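Skunine Hall: Saving an Old Dance Hall in Stisadstead
Student project report by Jin-sol Han

For three weeks in May I studied the old dance hall on our main street, where the radio show Bravo was once recorded. The owner, Brevix, wants to turn it into a restaurant. A petition against this plan has 4000 signatures. I read old newspapers and talked with former musicians – most of them want to keep the stage.
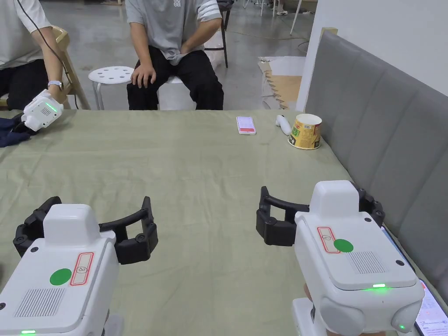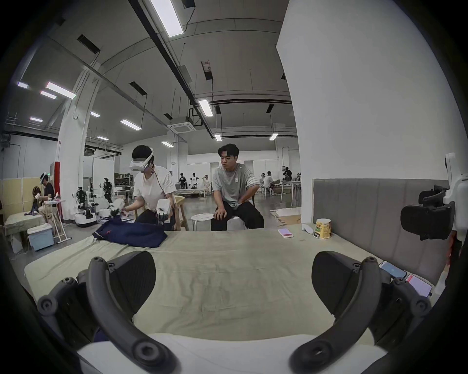 My opinion is that the restaurant can stay open and still protect the stage. I will send this report to the town library.

Contact: Jin-sol Han | © 2019 | Back to top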